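Weekend in Vurthorpe in March, worth it?
Forum: Short Breaks and Weekends Away

render_bound
Posted July 15, 2026
We have two nights booked in Vurthorpe next March and I'm trying to work out how much there is to do off season. The visitor site lists the river walk, the old mill and the indoor market, but the hours shown are all summer hours. We'll have a car, but I would like to leave it parked once we get there. Has anyone been that early in the year?

Omolara Effiong
We went this past March. The mill was closed, but the market was open both mornings. The river walk is fine as far as the second bridge. After that it was mud and we turned back. Take boots.
We stayed at the Vondel, up the hill from the station. Room 13, at the back, quiet. $377 for the two nights with breakfast. I thought that was fair for the size of the room.

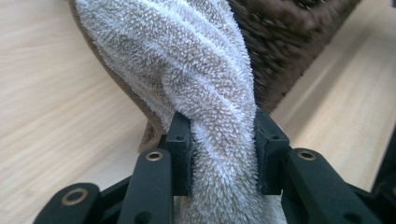

Buzatu
Fair if you like stairs. There is no elevator at the Vondel and the hill is steeper than the map makes it look. For that money I would stay down by the river and be able to walk to dinner. Most of the restaurants are on Bridge Street and the last bus up the hill leaves before eight.

Omolara Effiong
The walk up took us ten minutes with bags. We ate on Bridge Street both evenings and didn't need the bus.

Buzatu
Ten minutes if you're fit. My mother is 74 and had to stop twice. I'm only saying people should know before they book.

render_bound
Thanks both. We're in our fifties with one bad knee between us, so the hill matters. Is parking included at either place?

Titilayo Nwosu
The Vondel has a small yard behind it and it's free, but you have to ask for a space when you book. By the river you pay at the public lot, and the lot floods. It was closed the whole weekend I was there and we had to leave the car out by the sports field. So I'd go with the hill.

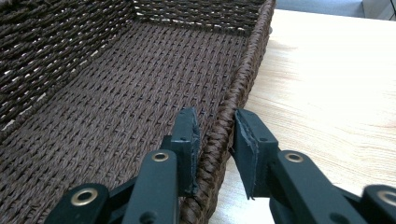
Woven basket, dark brown, rolled edge

One more thing about the market — the food stalls pack up well before the rest. We got there at noon and the bread was gone. The cheese stand at the far end takes cash only.

Buzatu
The lot does not flood every year. I've used it on four visits and never had a problem. The lower level gets water, the upper one is fine.

Titilayo Nwosu
Both levels were closed when I was there. There was a chain across the entrance.

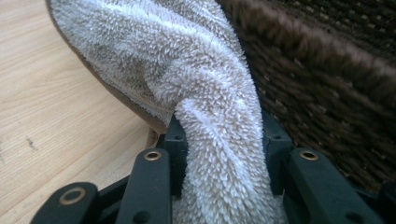

Towel, white and beige

render_bound
OK, I think we'll try the Vondel and ask for a parking space and a low floor. Did anyone take the train out to the coast from there? I saw there is a branch line but I can't find a winter timetable.

Omolara Effiong
It runs, but with a long gap in the middle of the day. We took the first one out and came back mid afternoon. The café at the far end was shut, so bring lunch.

Buzatu
Agree with that one. Sit on the left going out.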